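Home Forums Jobs & Training Apprenticeships Search Log in

Thread: Tudwood technician apprenticeship, form rejects my certificate number

mtk_bench
Applying for the April intake. The Brokodex portal wants a certificate number for math and physics on page 2. Mine has a slash in it and the field returns "invalid format". Removing the slash gets me to the payment step, but then the number doesn't match the scan. Does the mismatch matter at document check?

Plarura_line2
Enter it without the slash. The field only takes letters and digits. I did the same last intake and was shortlisted.

kedirbeyene
I would not do that without writing to them first. The notice says entries must match the document "exactly as printed". Email the apprenticeship desk, keep the reply and attach it as the extra document on the last page. The upload limit there is 2 MB.

Plarura_line2
The notice was written for the paper form. The portal can't accept a slash, so "exactly as printed" is impossible for half the applicants.

kedirbeyene
Possibly, but the checker reads the notice. He doesn't know what the portal accepts. One applicant in my group was sent home at document check over a missing middle initial.

mtk_bench
OK, email sent. Second question: is the selection by marks only, or is there a test? The notice mentions both.

ohm_and_away
Marks first, then a trade test for the shortlist. 935 applications last time for 20 places, so the cutoff was high. The test is wiring, reading a drawing and basic measurement. Bring your own calculator – they don't lend them.

Plarura_line2
There was no trade test for the mechanical stream. Marks only.

ohm_and_away
Electrical had one. Check which stream code you picked, it can't be changed after payment.

mtk_bench
Electrical. What about the stipend, is it paid from the first month?

kedirbeyene
Paid in arrears, so the first payment comes in the second month. The contract is 6 months and can be renewed once. If you need lodging, ask about the Mtshali hostel before joining. It fills early.

ohm_and_away 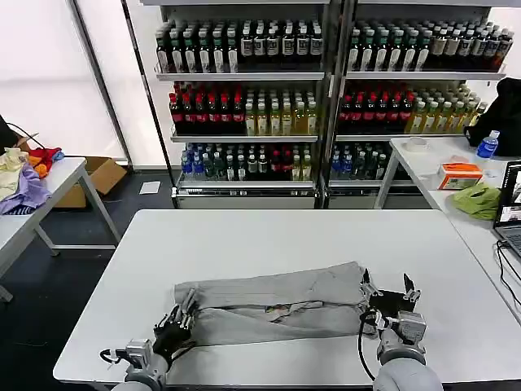
Gray trousers on the table, bottle shelves behind

mtk_bench
Thanks. Desk replied at 4 p.m.: leave out the slash and attach their email. So both of you were right, more or less.

kedirbeyene
Print the reply too. Document check is done on paper.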